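Main page | Contents | Random article | Recent changes | Talk | Log in

Mistport 200

The Mistport 200 is a stock car race held each June at Tustby Speedway, a short paved oval on the edge of Mistport. It runs 200 laps and is the longest and best attended event on the track's calendar. Late model cars make up the field, and the race is known for close, noisy, door-to-door racing from the first green flag to the last.

Track

Tustby Speedway is a true bullring. The straights are short, the corners are flat at the bottom with a touch of banking near the wall, and drivers spend very little of a lap going in a straight line. The inside groove is the quick way around on fresh tires. As the night goes on the rubber builds up higher in the turns, and a second lane opens that can be every bit as fast, especially off turn 2. Some of the best passes in the history of the race have come there, with one car pinned low and the other carrying speed all the way out to the wall!

The surface is old and rough on tires. Local teams know the bump at the entry to turn three well and set their cars up for it, while visitors tend to find it the hard way in practice.

Format

Practice opens in the early afternoon and time trials follow. The fastest 10 cars are locked into the race, and the rest of the field is set by heat races run before sunset. After the heats comes the invert draw, a crowd favorite, in which a young fan pulls a numbered ball from a helmet to decide how many of the front starters are flipped. A fast qualifier can end up deep in traffic, and usually does.

The main event is split by a halfway break. Teams may add fuel, change tires from a limited set and make small chassis adjustments, but no positions are gained or lost on pit road. Caution laps do not count toward the total. Restarts are double file, with the leader choosing the lane.

Sponsors and name

The race was first run as the Tustby Summer Classic, at half its present distance. It took the name Räsänen 200 when Räsänen, a maker of fitted kitchens, became title sponsor, and many older fans in Mistport still call it that. The present name was adopted when the sponsorship ended.

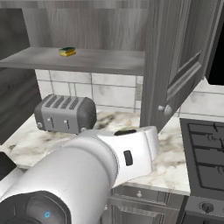

Kitchen wall shelf and cabinet, computer rendering.

In popular culture

The speedway appears in a racing game from the studio Ludum, which modeled the oval down to the bump in turn three. Players can run the full race distance with the halfway break included, and the invert draw is there too. An online league holds its own version of the event every winter, and several of its regulars have gone on to enter the real thing.

See also

Late model racing
Short track racing
Tustby Speedway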